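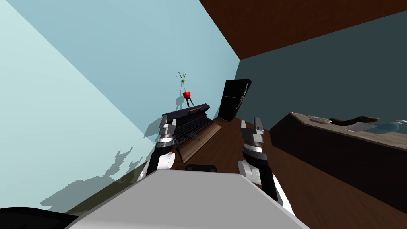

Vista de simulación, cocina de prueba: ambas pinzas abiertas y sin objeto, con la parrilla a la izquierda y el mostrador a la derecha.

Cuaderno de laboratorio — Proyecto Maltico, asignatura de Robótica de Manipulación
Entrada de febrero, turno de tarde
Redacta: Titilayo Onuoha

Asunto: revisión de la postura inicial y de la orientación de la cámara en la cocina simulada.

Se retoma el trabajo en el punto en que lo dejó el turno anterior. El entorno carga sin errores y el modelo bimanual responde a las órdenes de articulación. Queda abierta la incidencia de la inclinación: en la vista de a bordo el horizonte desciende de izquierda a derecha, y la inclinación afecta por igual a los muebles, al suelo y al techo. Se entiende, por tanto, que la geometría de la habitación es correcta y que el giro procede de la transformación entre el cuerpo del robot y la cámara. Esta hipótesis está pendiente de comprobación.

Procedimiento seguido:
Se reinició la simulación con la semilla fija del grupo.
Se cargó la postura «reposo alto», con los dedos hacia arriba y las dos pinzas a una altura similar.
Se guardó la vista antes de enviar orden alguna a los brazos.
Se ejecutó la trayectoria de aproximación al mostrador en 3 repeticiones, sin cierre de pinza.

Observaciones sobre la postura. La separación entre las pinzas deja libre la línea de visión hasta el frigorífico negro del rincón, condición que se había pedido para el módulo de localización. En cambio, la pinza izquierda se superpone a la parte delantera de la parrilla y oculta en parte la rejilla inferior. Para los ejercicios de mostrador el hecho carece de importancia; para el ejercicio de los utensilios no es aceptable, y habrá que definir una segunda postura con el brazo izquierdo más recogido. Se propone llamarla «reposo bajo» y no modificar la actual, de la que dependen los registros anteriores.

Observaciones sobre la segmentación. La sombra de los brazos sobre la pared azul claro tiene un contorno irregular y el detector Nwankwo la clasificó como obstáculo en una de las repeticiones. El jarrón rojo con la planta, situado sobre la tapa de la parrilla, se separa bien del fondo. El cuenco azul translúcido del extremo derecho del mostrador aparece incompleto en la vista, y la estimación de su centro no debe utilizarse para planificar el agarre. El objeto marrón alargado sigue sin etiqueta definitiva: el grupo lo ha tratado como pan, pero podría tratarse de un embutido. Consultar el catálogo de modelos de Plorketti antes de fijar la clase.

La nube de puntos recortada sobre la encimera contiene 2.947 puntos después del filtrado. La cifra es suficiente para ajustar el plano, aunque la lámina blanca apenas se distingue de él en altura. Conviene revisar el umbral — hoy fijado en 8 milímetros — antes de repetir la prueba.

Incidencias menores. El registro de las articulaciones perdió la cabecera en la segunda repetición; se ha restituido a mano y así consta en el fichero. La orden de apertura de la pinza derecha figura dos veces en el guion. No altera el resultado, pero debe corregirse.

Tareas pendientes para el próximo turno:
Comparar la rotación de la cámara con la del fichero original del modelo.
Repetir la captura con las sombras desactivadas y conservar ambas versiones.
Definir «reposo bajo» y comprobar que no haya colisión con el panel del cuerpo.
Preparar los 9 casos de agarre que exige la rúbrica de la asignatura.

Se recuerda a los miembros del equipo que la demostración interna del taller Clastotmont se realizará con la rama estable. Los cambios en la cámara no se incorporarán a dicha rama hasta que otro integrante haya reproducido la corrección en su propio equipo y la haya anotado en este cuaderno.

Nota añadida al cierre: con una rotación de prueba aplicada a la cámara, el ajuste del plano de la encimera no varió. No se ha guardado el cambio. — T. O.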